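Search this site Enter keywords

3.2 Layering and the decision to stop

Participants in the Brostel studio sessions worked on paper with ink, wash and dry pigment. Each sheet was built up in layers, and the artist wrote a short note after every layer. We collected 900 notes over two terms. Most describe pressure, speed or the weight of the hand. Few describe a planned subject until the fifth layer or later, when a form had usually been named and was then either kept or covered. 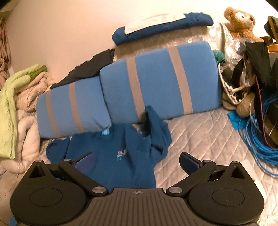

Figure 2. Textile study, Codness series.

Covering a form did not end its influence. In the Meralus group, artists often returned to a shape they had painted over and repeated its outline in a new color. Notes from these sheets are longer and use more words for movement. Stopping was harder to code. We marked a sheet as finished when the artist left it alone for 5 days, a rule taken from the Lefèvre pilot in May. Sheets reopened after that point were entered as new works.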